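ok starting a thread bc people keep asking what happened to the workstation teardown. short posts, I'm typing between things

1/ background for anyone new. Old tower from the Buchanan office clearout, cost me 215 bucks with no drives and no guarantee it posts. Plan is strip it, check the board, rebuild it as a render box for Tamara

2/ Tamara Chornovol does the Clenine maps, if you've ever wondered who. Her current machine takes all night on one sheet. ALL night

3/ first thing I'll say about these older office towers — they come apart so nice. Side panel, latch, done. I've had newer cases that made me bleed

4/ laid it on its side, panel off, and just left the power supply and wiring alone for now. CPU is out, bracket's up
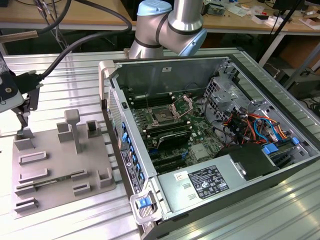 Guts of the Buchanan tower. Look at those blue tabs

5/ ok so the blue. Row of them down the card slots, blue on the handle latch. My working theory is blue = you're meant to touch it. Has held up so far

6/ drive cage is the perforated metal thing. Going to keep it, Tamara has a pile of old disks she swears she needs

7/ things I am NOT keeping: whatever thermal paste was on that CPU. Came off like chalk. Isopropyl, coffee filters, patience. Ghizlane says paper towel is fine, Ghizlane is wrong

8/ (hi Ghizlane)

9/ somebody asked about the empty socket and should they be nervous. Yes. Be nervous. Don't leave the bracket standing open overnight in a dusty room, don't lean over it in a sweater, don't wave a screwdriver around up there. If you've got the plastic cover put it back on. I had the plastic cover. Had

10/ bent pins are a whole evening with a needle and a magnifier. did that once on the Plallgate machine and I still think about it

11/ RAM next. Pushed the clips out both ends, lifted straight up. Do not rock it. I know everybody rocks it

12/ I like the sticks not to be sliding around face down on metal. Anything that holds them by the edge is good. egg carton works in a pinch, dont @ me
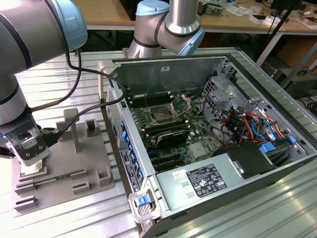

13/ then contacts get a wipe, slots get air, and everything goes back in one stick at a time. Boot between each one. Boring, slow, and it's how I found the dud in the last build, so I'm doing it

14/ prices since I know you'll ask. Tower 215. Replacement CPU and memory from Solach came to 369 shipped. Thats it so far, drives are Tamara's problem

15/ yes I looked at new. The one she wanted was 861 before tax and the case had a window in it. For maps

16/ q from the replies: can you put a bigger power supply in one of these. Depends. Measure first, and look at the connectors on the board before you buy ANYTHING — some office boards use their own plugs and you'll be hunting for adapters at midnight. Ask me how I know

17/ also read the label on the one you've got. It might be plenty. People upgrade the power supply for vibes

18/ other q: why leave the heatsink on the board. Becuase it isn't the CPU one, it's the smaller chip cooler, and if it's seated fine I leave it be. Last time I pulled one for no reason I lost a clip spring and found it in October. In a shoe

19/ left to do tonight: pins under the lamp, new CPU in, paste, cooler, first stick of memory, see if it does anything at all

20/ if it beeps I'm happy. If it beeps 3 times I'm looking up what 3 beeps means and going to bed

21/ Ghizlane Benmoussa has offered to bring dumplings if it posts before nine. She has not said what happens if it doesn't

22/ going to eat something, then lamp. more in a bit

23/ oh and label your screws. I used a muffin tin this time. Case screws in one cup, cooler in another, mystery in the third. There's always a mystery cup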